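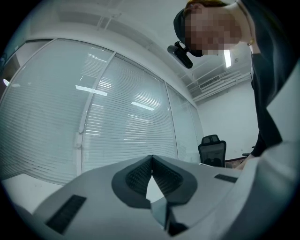
Hand-held gripper by the glass partition, ribbed pads in view.

28 Jun 2021

Gripper stopped closing fully at cycle 287. Motor still running, jaw about a finger short of meeting. Power off, then on again, same fault 3 times in a row. Jonas found the drive coupling had slipped on its shaft; the grub screw had backed out. Refitted it with thread lock and left it to cure.

Safety point: Rhonda had a thumb near the pads when it restarted. No injury. From now on, battery out before anyone touches the jaw.

Still to do: check the spare for the same screw, rerun from cycle 1, ask Brolov for the torque figure.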